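Household Tips: Living With a Rented Laundry Gripper

Posted 2026-03-06 by Brenda Ibarra
Filed under: Laundry, Gadgets, Things I Said I'd Never Buy

Destik will rent you a towel-handling kit called the Vornilel for 32 dollars a month, and I have now paid them for long enough to have opinions. You get a hand-held gripper, a charger, a wall hook that fits nothing else in the known world, and access to a service line that answers faster than my dentist. The gripper is the part you train on. Once you've shown it how you like your laundry handled, Destik will happily rent you the arm that does it without you, at a price I read once and then closed the tab.

Most of what follows applies to any pinch-style gripper you might use on cloth. I've also borrowed the Pimley, which is lighter and squeaks.

Before you start

Clear the lint out of the linkage. A dry toothbrush is fine. Don't use the good one.

Check that both fingers meet evenly. Close them on a strip of newspaper and pull. If the paper slides out on one side and tears on the other, the alignment is off, and the little screw adjustment in chapter 2 of the manual will sort it out once you've found a screwdriver small enough. Mine came out of a box of holiday crackers.

Shake out whatever you're picking up. The gripper has no feelings about a sock hiding inside a pillowcase, and it will carry both to the wrong shelf with great dignity.

Picking towels out of a basket

Go in from above, fingers open, and aim for a fold. The middle of a flat towel is a terrible place to grab, as there's nothing to pinch. A fold or a bunched edge gives the jaws something to bite on, and the towel comes up in one piece with the rest hanging below it.

Close slowly. The trigger on the Vornilel has a long, soft travel, and the temptation is to squeeze it like a hose nozzle. Half that much is plenty for terry cloth. Bath sheets want a little more, and a wet bath mat wants your own two hands and possibly a friend.

Watch the basket. Woven ones are handsome and a nuisance: a rough finger pad that strays into the weave will hook a strand and bring the whole basket along. Stay a hand's width from the wall if you can. If you can't, tip the basket toward you and let the towels slide down to the open side.

Keep whites and darks in separate baskets, as your mother told you. I'd add that a stain is easier to spot when a towel is being held up by one edge, so have a pen or a clothespin handy and mark it on the way past. I've caught more old makeup smudges this way than in years of folding by hand, when I was mostly looking at the television.

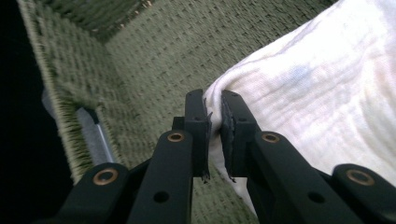
Gervasio Saavedra wrote in to say that he gave up on the rental after one winter, that the fee would have bought him a very nice drying rack by now, and that in his view anyone who can hold a gripper over a basket can hold a towel. He also wanted to know whether the service line charges for replacement pads.

On the first point, I've got no defense. On the second, it doesn't, up to 3 pairs a year. After that you pay, and the price is silly for something the size of a stick of gum.

Looking after the pads

Pads are where your money goes, so here's what I do.

Look at them every couple of weeks under a decent lamp. A bit of fuzz is normal. Threads hanging off the ends mean it's time to trim, and a corner lifting away from the finger means it's time to order.

Trim with nail scissors. Never pull. I pulled, and took half the strip off with it, and then spent an evening learning what contact cement does to a kitchen table.

Don't wash pads with fabric softener. It leaves them slick, and your towels will start leaving the gripper at moments of their own choosing. Plain dish soap on a damp cloth, then let them dry overnight.

Destik claims 300 loads to a set. Baltasar Salinas, on the service line, told me that most people get nowhere near it if they use woven baskets, and then asked what sort of basket I had. We moved on.

The pivots

Leave them alone unless they squeak. If they do, one drop of sewing machine oil on each joint, open and close it a dozen times, and wipe off everything you can see. Then wipe again - whatever you miss will turn up on a pillowcase.

Is it worth renting?

If your hands or your back give you trouble, I think so. Reaching to the bottom of a deep basket is the part of laundry I liked least, and I don't do it anymore. If you're able-bodied and merely bored, rent it in October when Destik drops the deposit, enjoy it for two months, and send it back before the novelty wears off along with the pads.

If you want something cheaper, the Vergara kit has no service plan at all, but the pads screw on, so you can change them at the table in the time it takes to boil an egg. I'll have one here for the next column, assuming it arrives with its screws.

Questions about baskets, pads or contact cement can go in the comments. Returns go to Destik, in the original box, which you will have thrown out.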